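Astudbridge Community Kitchen and Pantry
Progress report to the Skallberg Fund
March 2025

Work covered by this report

The grant paid for reorganizing the storage and sorting area at Astudbridge, replacing the mixed cartons we had been using, and setting up a proper place to sort donated household goods before they go on the shelves. This report covers the work from the start of the grant to the end of the winter quarter. A final report will follow in July.

Storage area

The back store was cleared in the first two weeks. Most of what came out was packaging, broken crates and duplicate kitchenware that had been put to one side over several years. Usable items went to the Verhoeven reuse shop on the same street. The rest went to the city recycling site in two van loads.

The old metal racks were kept. They are sound, but two of the shelves had been hung too close together to take anything taller than a cereal box. These were moved, and the bottom shelf is now left for heavy goods such as bottled oil, bleach and bags of rice. Labels have been put on the front edge of each shelf in large print. We tried a color code first and dropped it after a month, when the same color was found on three different kinds of goods. Plain words work better here.

The floor behind the racks was damp at the north end. The landlord sent someone to look at it and the downpipe outside was repaired at no cost to the grant. We have kept that end clear for now. It will go back into use once it has stayed dry through the spring.

Baskets and containers

The original budget included 30 lidded boxes. Once the racks had been moved we changed this to open-sided plastic baskets, with the agreement of the fund's office. The lidded boxes looked tidy in the catalog, but with a lid on, people have to lift down and open each box to see what is inside. With the baskets, a low stock of dish soap or tea towels shows from the aisle. They also rinse out in the sink and dry fast.

We bought the baskets in two sizes from Flundetico. The smaller size is used for kitchen tools, sponges, cloths and small toiletries. The larger size is used for linens and for returns that have not been checked. Delivery was late by 13 days, and the sorting work started later than planned as a result. The supplier refunded the shipping.

Sorting table

Before the grant, donations were sorted on the floor of the hallway or on whatever counter was free. Food preparation and sorting often needed the same counter at the same time. There is now one table kept for sorting, with a wooden top, large enough to have a basket at one end and still leave working space. Goods are taken out, looked over, wiped if they need it, and placed in the basket they belong to. Anything cracked, rusted or missing a part goes in the reject bin under the table.

The tabletop needs a little care. It should be wiped with a damp cloth and dried at the end of each session, and wet baskets should be drained at the sink before they are put down on it. A notice to this effect is on the wall.
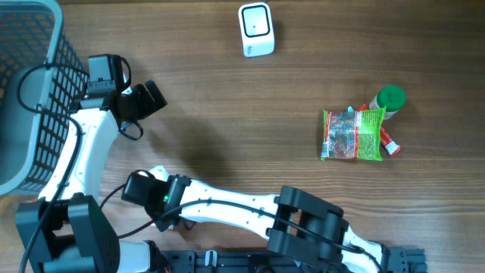 Why is the basket put at the end of the table and not in the middle?

With the basket at one end, the rest of the surface stays open for laying goods out, and the full basket can be picked up and carried to the racks without reaching over anything.

Sorting sessions now run on two mornings a week. A typical session clears one week's donations, where previously there was always something left over. The hallway has been clear at closing time since the table came into use, and the fire inspection passed with no comments on the exit route. The year before, it had been marked as an item to put right.

Spending

The amount set aside for containers and shelving labels was $900. All of it has been spent except for a small sum held back for replacement labels. Moving the racks was done by our own staff and has not been charged to the grant. Van hire came to slightly less than the estimate, and we would like to put the difference toward a second cleaning trolley. A request for this is attached separately.

Problems and changes

Two things have not gone as planned. The first is the stock sheet. We set up a sheet on a clipboard at the end of each rack, to be filled in when a basket was emptied or refilled. It was used well for the first few weeks and then patchily. The evening team was not in the habit of going to the racks with a pen, and some entries were guesses. We have replaced the sheets with a single board by the door, where people write only what has run out. So far this is being kept up.

The second is linens. We receive more bedding than we can store or give away, and the larger baskets fill quickly. Since January we have asked donors to check with us before bringing bedding. The amount has come down, but two baskets are still waiting to be checked.

Next steps

Before the final report we plan to:

Finish checking the linens and pass on what we cannot use.
Bring the north end of the store back into use if it is dry.
Fit a rail with 8 hooks beside the sorting table for cloths, aprons and scissors.
Write a one-page guide to sorting, to be kept at the table.
Repeat the short survey of pantry users that we ran in the fall.

The survey will ask the same questions as before, so that the answers can be compared. In the first round the most common complaint was that household goods were hard to find or were out of stock when the shelf list said otherwise. We expect the changes to the store to affect both, and will report the figures either way.

We do not need any change to the payment schedule. Receipts for the baskets, the labels and the van hire are enclosed with the paper copy of this report.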